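# An afternoon at the Ostuvham open lab

I'd been looking forward to this one since February, when the date first went up on the workshop's notice page. 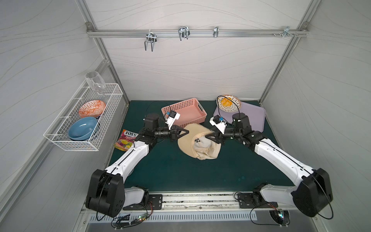
*Two arms, one baseball cap. The kitchen things were next on my list to ask about.*

Ostuvham is a shared research workshop on the edge of Clunley, in what used to be a shoe warehouse, and once a year they throw open the doors and let people like me wander in and ask whatever we want. The question I brought was the one I get at every family dinner, usually from whoever is stuck washing the pots: can a machine do the chores yet? I drove 2 hours to ask it and I would happily do it again next week!

Parking is behind the building and the sign for it is tiny. Go past the tire place and turn in by the blue gate.

## First stop: the tidying bench

Sign-in gave me visitor badge 426 and a paper map with the stations marked in pencil. I skipped the welcome talk (sorry) and went straight to the tidying bench, where Fletcher Henare was taking questions. He has been working on household handling for years and talks about laundry the way other people talk about sailing.

I think I expected something shinier. What I got was a green mat with the kind of stuff that lives on my own kitchen counter: a pink plastic basket, a lavender tray, a plate with a bit of orange food on it, a bag of Fox's Fruits candy. A couple of bowls and a glass were up in a wire basket on the side wall, and there were hooks on a rail across the back with nothing on them yet. And right in the middle was the cap, all crumpled up, with one gripper on the brim and the other closed on it from the right.

I asked Fletcher why a cap, of all things. He laughed and said to go home and try hanging one up while wearing oven mitts. A bowl keeps its shape when you pick it up. A cap doesn't. Grab it by the brim and the crown flops, grab it by the crown and it folds in on itself, and every time you let go it lands in a shape you haven't seen before. With two arms you can at least hold one part still while you sort out the other.

I have never given a hat this much thought and I loved every minute of it.

He was very open about where things stand. His own scale for chores goes like this:

- Moving a hard object from one known spot to another: good, and a bit dull to watch by now.
- The same thing with the objects jumbled up: fairly good, slower.
- Anything soft, like caps, socks or dish towels: getting there, with plenty of fumbles.
- Clear glass: "ask me again next year."

The glass one surprised me. Fletcher's explanation was that a clear cup mostly shows you whatever is behind it, so a camera has to work out where the edges are from a few thin highlights. I do the same thing at two in the morning and I knock them over too.

## Marchand and the packing line

The other half of the building belongs to Marchand, a small firm that packs hardware orders for shops in the area. They had a short conveyor running with a single arm dropping boxed hinges into cartons, and this was a very different mood - quick, loud and pretty much flawless while I stood there. The woman running the line told me it had done 764 cartons the day before. Same box, same carton, same place every time, and she was clear that this is why it works. When an order comes in with a loose item, say a coil of rope, it goes over to a table where a person packs it by hand.

So the shop floor is ahead of the kitchen, at least for the repetitive jobs. I asked whether she'd want one at home. She said only if it could find the lid that goes with the container.

## Flinia

Upstairs there was a display on Flinia, the workshop's teaching project for high school students. I nearly missed it, as it isn't marked on the map. The kids design a chore, write out every step, and then try to follow their own instructions to the letter. One poster broke down "put the plates away" and had got to more than 7 steps before anybody touched a plate. It had step after step about checking whether the cupboard door was open. I wish I'd taken a copy of it!

## So, chores?

If your chore is putting the same box in the same place, yes, and it's a treat to watch. If your chore is my hallway, with hats and keys and half a bag of candy on the side table, then no, I'll be doing that myself for a while. But I came away much more hopeful than I went in. I'd had no idea people were putting this much patience into hats.

Coffee was free, the cookies ran out early, and the stairs to the Flinia display are steep, though there's an elevator at the Marchand end if you ask at the desk. Fletcher told me they want to add a sock drawer to the tidying bench for the next open day, so I've already asked to be put on the mailing list.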